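Flonura Brings Its Botanical Moth and Pantry Pest Line to Independent Hardware Stores

A family of plant-oil products for closets, drawers and kitchen shelves reaches 155 stores starting in February

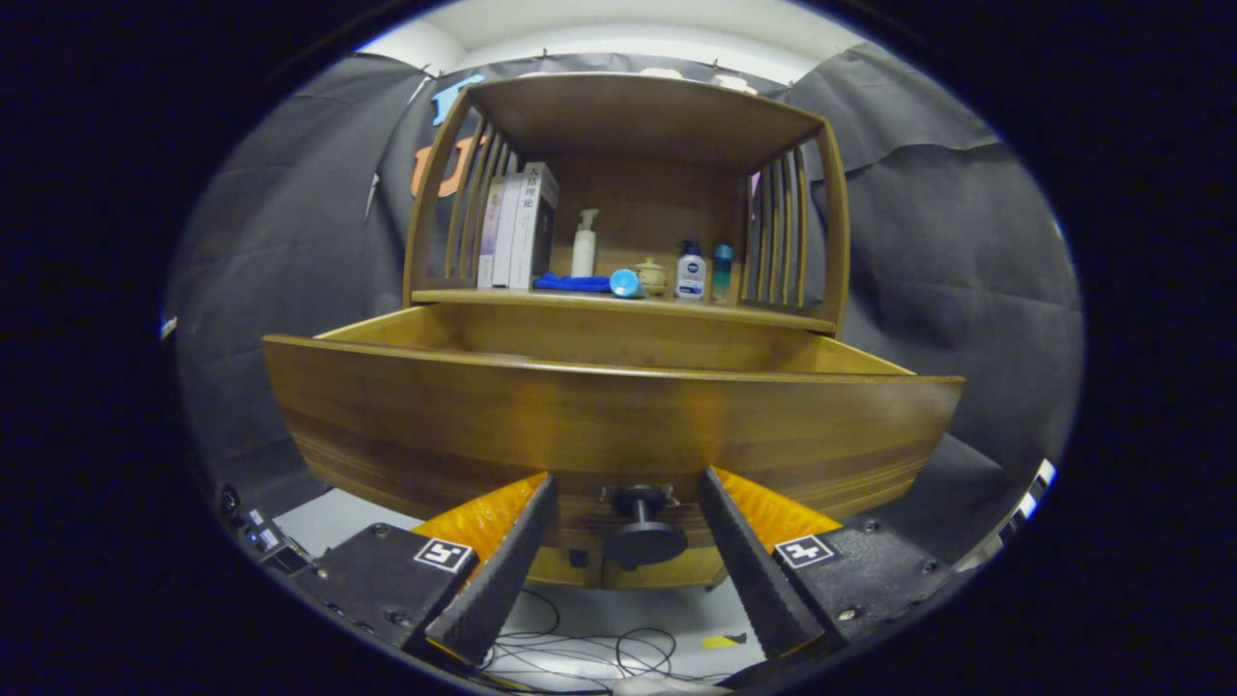 A Wider Welcome for Moth Control Without the Mothball Smell

RUPPERT, 1/26/25 – Flonura, the maker of plant-based pest control products for the home, is delighted to share the news that its full line of moth and pantry pest products will be carried by 155 independent hardware and garden stores beginning in February. The stores are supplied by Brareck, a regional distributor that has been getting paint, seed, birdfeed and just about everything else onto local shelves for a good long while, and we could hardly have wished for a friendlier partner.

Until now, most of our customers have found us through our own website or at one of the handful of shops near our plant that were kind enough to take a chance on us early. We have loved packing those orders. But a great many people have written to ask whether they could simply pick up a box of sachets on the way home, along with their lightbulbs and their furnace filters, and we are very happy that the answer will soon be yes.

"People usually notice a clothes moth problem on the day they pull out a favorite sweater, and they want to do something about it that same afternoon," said Omid Abbasi, founder of Flonura. "Waiting for the mail is hard when you are standing there with a hole in your sleeve. Being in a neighborhood store, where somebody behind the counter can talk it through with you, feels like where we should have been all along."

What Will Be on the Shelf

The line arriving in stores is made up of five products. The drawer sachet and the hanging closet sachet both use our blend of cedarwood, lavender and rosemary oils, held in a slow-release clay that keeps oil from spotting fabric. The shelf strip is a slim, peel-and-stick version meant for pantries and cupboards, with a milder scent so that your flour and oatmeal go on smelling like flour and oatmeal. A sticky monitoring card helps you see whether adult moths are about, and a crack and corner spray rounds things out for baseboards, shelf joints and the backs of drawers.

All five come in paper cartons with large, plain directions printed on the side. We spent more time on those directions than anyone here would like to admit, and we hope it shows. They cover the unglamorous part of the job too – emptying and vacuuming, washing or freezing woolens, and throwing out that old bag of cornmeal – as no sachet can do its work well in a closet that has not been cleaned first.

Listening to Customers

Before settling on the store line, Flonura mailed sample kits to households that had signed up through our newsletter, and 2948 of them sent back a completed comment card. The comments shaped a good deal of what shoppers will see. The original sachet scent was judged too strong for small bedrooms, so it has been softened. The shelf strip was made narrower, and the spray now has a trigger that is easier on sore hands.

"I read those cards at my kitchen table for weeks," said Saeed Ghasemi, head of product development. "Some folks wrote on the back and up the sides. One lady drew us a floor plan of her linen closet. We are grateful for every bit of it, and we do hope people will keep writing."

The clay used in the sachets is supplied by Vidik, which has also helped us move to a refill pouch. Refills for both sachets will be offered in the same stores later in the year.

For Store Owners

Brareck customers may order through their usual representative. Opening orders include a small counter display and a pad of 200 tear-off tip sheets on caring for woolens and stored foods, which shoppers are welcome to take whether they buy anything or not. Our staff will also be glad to speak with store employees by phone before the products arrive.

About Flonura

Flonura makes botanical pest control products for closets, pantries and living spaces at its plant in Ruppert. Questions from shoppers, store owners and the press are always welcome, and may be sent through the contact page on the Flonura website.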